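September, Standden bench, carrying on from the Zutcombe notes

Got going properly after lunch and did 30 demos on the drawer bench, all by remote control, before my wrists complained. Grube want the set to have both arms in it, so I've been trying (mostly trying!) to keep the left one doing something useful and not just hovering while the right does all the work.

The shortbread box is my favourite thing to pick up by some distance. It's long and slim, so if you come in square to the long side you get a nice wide choice of where to close. 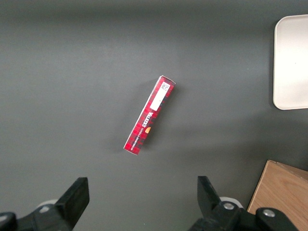

I do keep rushing the last bit of the approach, though — in the playback you can see me dither, overshoot, then creep back, and the policy will learn every bit of that if we let it. Going slower from higher up felt much better. I threw away 4 demos for dithering and I'd rather lose those than argue about them later.

Drawer next. The bar handle is thin and my first instinct was to pinch it, but hooking one finger behind and pulling with the whole arm is far kinder on the wrist joint (and on me). Whoever takes the next session, please pick one way and stick to it, mixed styles made a right mess of the Ballach set. 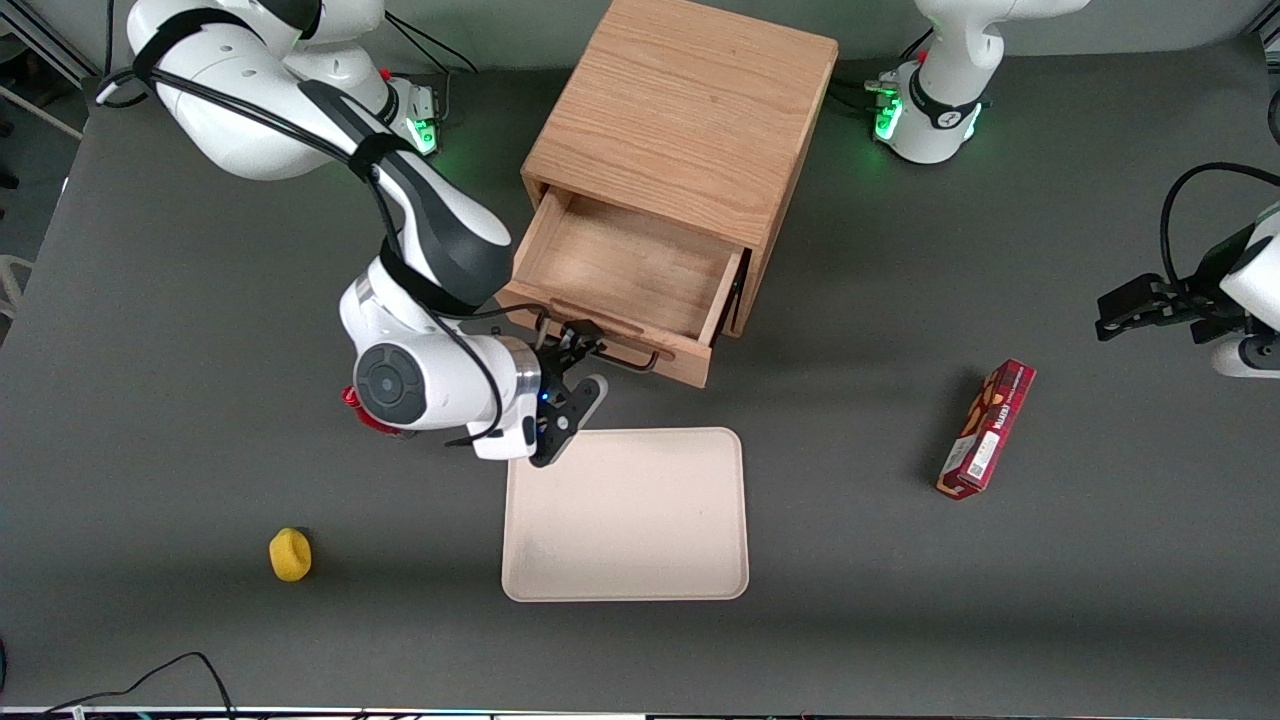

Still not happy with the lag on the left controller. It's fine for big sweeps but horrid for anything fiddly, and after 3 restarts it was just the same, so I've left it alone and written it on the board. Running total is 111 demos, counting the ones from Zutcombe. Want to try guiding the arm by hand for the drawer pull tomorrow and see if the paths come out any smoother — need to turn the stiffness down first!

Standden workshop notes | Contact the bench team | © Standden | Back to top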